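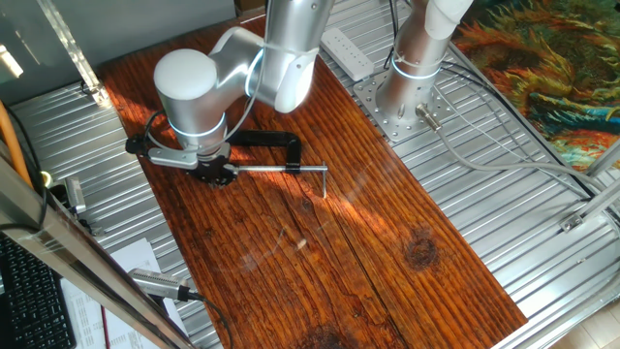
C-clamp on a finished board – how do I avoid dents?

Posted by Drollness, Saturday, May 7, 2022
I've got a long reddish-brown board with a lovely grain and a black C-clamp with no manners. I want to clamp a stop block to it for the weekend.
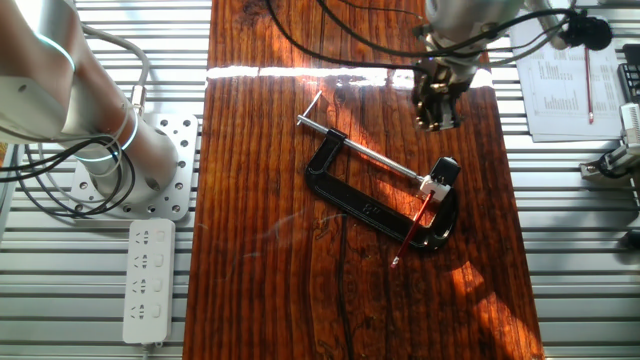

Clamp and red pencil, mid-board.

Illés
Scrap pine under both jaws. Snug, then a quarter turn. The T-handle is not a gym membership. I've done 140 of these and dented 2, both in February, both while talking.

Tetex
just use glue

Durari
Don't just use glue. Check the colour of your varnish in low sun first, as old dents show up then and you'll want to know which ones are yours. 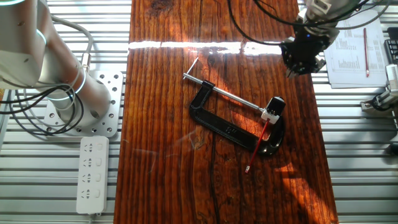

Sun across the varnish, dark knots and all.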